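Minutes, Monday safety and faults meeting, Durkbridge workshop

Started at 9:15, a bit behind because the Pereo people were still parking. I'm taking the notes again, so blame me for the spelling.

1. Last meeting's minutes
Accepted. One fix -- the spare gripper fingers came from Lindgren and I wrote Diseo. Sorry, both!

2. The right arm stall
This took up most of the morning. On run 146 of the whiteboard task the right arm stopped halfway through a lift and then dropped its target about an inch, with the gripper still shut. No one was inside the floor tape and nothing got broken, but it moved after the screen said "hold", and none of us liked that one bit. The operator hit the stop button and wrote it up right away (thank you, that made my life much easier).

We went through the log together. There are 25 lost messages from the right wrist in the minute before the stall and none at all from the left. Pereo thinks it's the software timing out. Lindgren thinks it's the wrist cable getting tugged when the elbow bends. I lean toward the cable myself, but I've been wrong before and the log fits either story.

Agreed:
- Diseo swaps the right wrist cable and keeps the old one, bagged and labeled.
- Pereo changes "hold" so the screen can't show it until both arms report they've stopped.
- Half speed on both arms until those two jobs are signed off.
- Stop button gets tested at the start of every shift, and written down.

3. Cable routing
We talked for a good while about slack. Too tight and it pulls at the wrist, too loose and it can catch on the edge of the table. Lindgren wants clips along the forearm. Diseo worries that clips will just move the strain somewhere else, so we'll try them on the right arm only and look again next time.

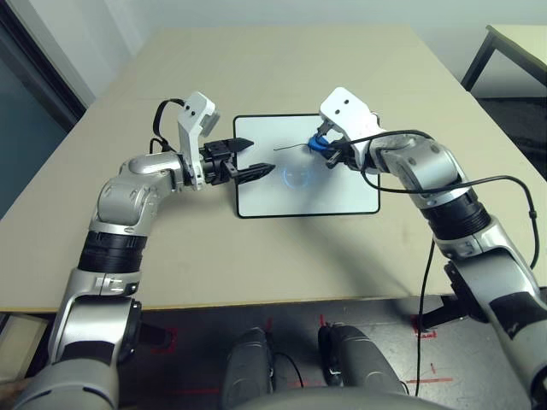

Minutes by: the shift lead, Durkbridge test floor

4. Do we keep running?
Yes, at half speed. The target for September was 3,000 runs and we're at 968, so we'll miss it, and I said I'd be the one to break the news upstairs. Pereo asked if we could run the left arm alone in the meantime. We said no for now, as the whiteboard task needs both.

5. Anything else
The fault form still has no box for "moved after hold". I'll add one today. Next meeting same time, and please bring your own coffee -- the machine is out again.

Closed at 10:40.

Contact the test floor office | © Durkbridge | Back to top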